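Carburetor or Fuel Injection? Living With Two Middleweight Motorcycles

Mateja Đorđević and Todor Vukadinović
Mestton, December 2022

Background

We both learned to ride on borrowed bikes, and we had been arguing over cold mornings and sticky throttles long before our instructor, Stavros Dimitrov, suggested we turn the argument into a project (thank you, Stavros!). The older bike has a carburetor, the newer one is injected, and we rode each of them for 420 miles on the hilly road out to Stasetside. 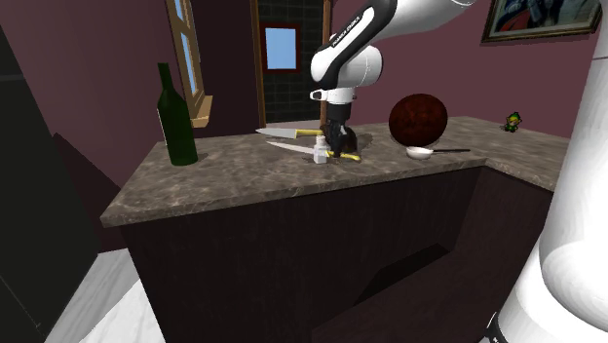

Figure 1. Robot arm above two yellow-handled knives, kitchen simulation.

Riding notes

Todor loved the carbureted bike from the first day, choke lever and all, and he'll tell anyone who listens how smoothly it rolls on out of a slow corner. Mateja found it grumpy for the first seven minutes of every ride. The injected bike started right up each time, though it felt a little snatchy below 1,000 rpm, mostly in town traffic.

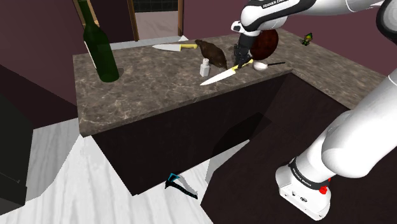

What we would do next

We'd like to borrow both bikes again in warmer weather, with fresh plugs and matching tires, and let Teodora Halilović ride them too.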